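Multitz Open Day Recordings: README

Marcelino Vidal, June 18, 2018
3 comments | 12 shares

This folder holds the recordings made during the open day of the Multitz project at Echevarría. Please read this page before you download, because the folder names are not so clear and I have not changed them.

## What is inside

- demo/ : recordings from the hand-held grippers, 783 clips
- talk/ : slides of the morning talk, PDF only
- notes/ : my notes and the questions from visitors

The clips are short. The longest one is 21 seconds. In total the visit plan asked for 2000 clips, but we had one afternoon and many questions, so we stopped before.

## How the demonstration was organized

Visitors came in small groups. First we explained how to hold the gripper and how to close the fingers slowly. After this, each visitor who wanted could try it. The room for this part was the bathroom products room, which Florkcombe lent to us for the day.
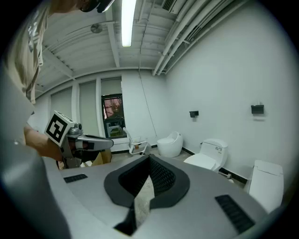

Hand-held gripper with marker cube, demonstration room. The toilets are along the right wall.

The marker on the cube is used to find the position of the gripper. Please keep the hand away from the marked side. In demo/group_b several clips have this problem, and they are listed in notes/bad_clips.txt. I did not delete them, as they may be useful for somebody who studies tracking errors.

## Format

Each clip has one video file and one CSV file with the same name. Time is in milliseconds and starts from zero in every clip. Gripper opening is in millimeters. Where a value is missing, the cell is empty.

## Known problems

- The clock of the second gripper is late compared with the first. The correction is in notes/clock.txt.
- Two folders of group C have the same clips. Use only demo/group_c2.
- Sound was removed from all files.

## Use

The clips are free for teaching and research. If you use them, please cite "Multitz open day, Pundeneo release". For corrections, open an issue and write the clip name in the title.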